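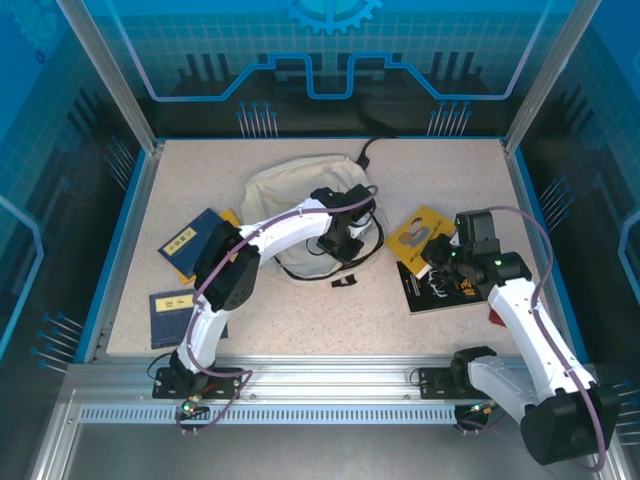

Speaker notes – teleoperation for people who have jobs. 2022-08-26, after lunch, so keep it moving.

Slide 1. Say hello. Name, Skeklow, one sentence on what we do. Skip the founding story; last time it ate six minutes.

Slide 2. The pitch for teaching by remote control is lovely. You move the arms, the robot records the joint angles, and after enough tries it does the job alone. Pause on "enough." Ours was 200 demos for the first version of the bag task. Then 1,000. We are now at 3,130 and I've stopped making predictions in front of investors.

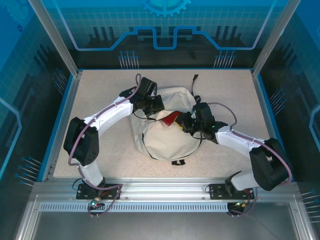
Slide 3. Two hands make everything harder. One arm holds the bag, the other goes in, and the person driving has to do both while watching a screen. New operators fight themselves. They pull left, correct right, and the recording keeps every bit of it. The model will learn your panic very well.

Yutong Meng's rule, worth reading out slowly: if you hesitated, do it over. (She throws away more demos than I make. She is also right, annoyingly.)

Slide 4. Cloth. Ask who has folded a fitted sheet. Wait for the groans. Cloth never starts in the same shape twice, so replaying one good demo gets you nowhere. Vary the start on purpose: crumple it, turn it, let somebody from sales drop it.

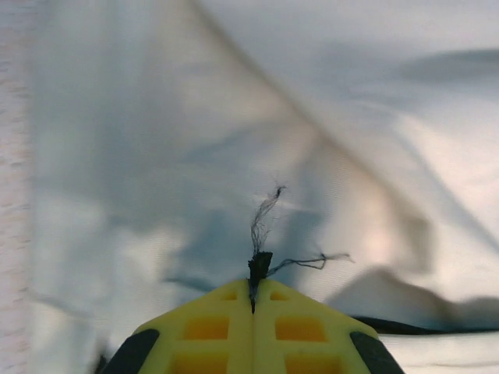
Why bother with a camera at the wrist when there's already one over the table?
Because the arms get in the way of the table view at exactly the moment the fingers close, and the wrist view keeps the fingertips in sight.

Expect a follow-up on cost. Send them to Lockwood, he likes spreadsheets.

Slide 5. Books. Stiff, flat, polite – you'd think they'd be a holiday after cloth. Then both grippers get hold of the same cover and each has its own idea of where it's going.

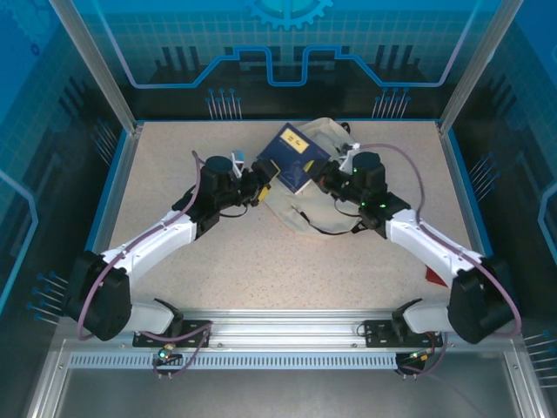

What helped was having the operator ease off with one hand before moving the other. Sounds obvious. Took us until May to write it down.

Slide 6. What I'd do differently: label bad demos the same day, rotate drivers every hour, and buy a better chair. Thank the Ara team. Questions until the next speaker starts hovering.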